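**Keeping small parts together during a repair – what do you all use?**

**mossybank** · Friday

Hi everyone, long-time reader, and I finally have something to ask. I've been slowly fixing up an old Zolladon radio that came out of a house clearance in Harinlow, and I'm having a lovely time except for one thing – I keep losing the little bits. I had it apart on the kitchen table in June, put the screws in a saucer, and by supper I was down to 10 and crawling under the fridge with a flashlight.

So what do you work over? I've seen people swear by egg cartons, muffin pans, magnetic mats and all sorts. I'd rather not spend a fortune, as the radio itself cost me next to nothing!

**pintlehook**

Welcome! Egg cartons are fine until you sneeze. I had one go off the bench with a whole Divby clock movement in it and I never did find the click spring. Get something heavy with sides.

**two_left_gloves**

Oh, I love this question. I'm a steel tray person, have been for years, and I always line it with something white, so a black screw or a stray snip of wire shows up right away instead of hiding in the shine. I keep the tray well back on the bench, close to the wall, and anything that comes off the patient goes in there before I do anything else, even answer the phone. 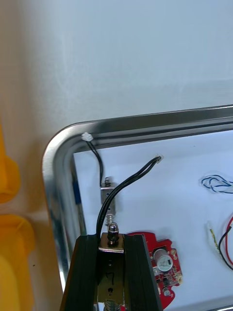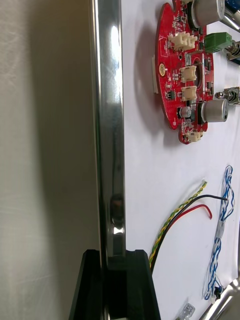 Mine came from a restaurant supply place and cost 3 dollars, dents included. The other half of the system is a pencil and paper. I write down each thing as it comes out, in order, and then I read the list backward when I'm putting it together again. It sounds fussy, but when you've had to leave a job for a couple of weeks (and who hasn't?) you'll be so glad of it.

**pintlehook**

Agree on the list, but I can't get along with metal trays. Everything skates around in them the minute you bump the bench, and I wouldn't want bare steel anywhere near a board that still had power on it. Plastic tub with a lid for me. My Sampaio ones stack, too.

**two_left_gloves**

Well, nothing should have power on it at that stage! And the lining does stop most of the skating. I'll give you the lid, though – I have a cat.

**mossybank**

This is so helpful, thank you both. I think I'll try a tray for the work itself and lidded tubs for overnight. Does it matter what the lining is? I have old pillowcases by the dozen.

**two_left_gloves**

I'd skip the pillowcase, just because wire ends snag in the weave. Plain paper does nicely, and you can write on it, too.

**grumblecake**

Post 1291 from me and I'm still using the saucer. Just don't use the good saucer.

**mossybank**

It was the good saucer. Found 2 of the screws this morning, by the way – they were in my slipper.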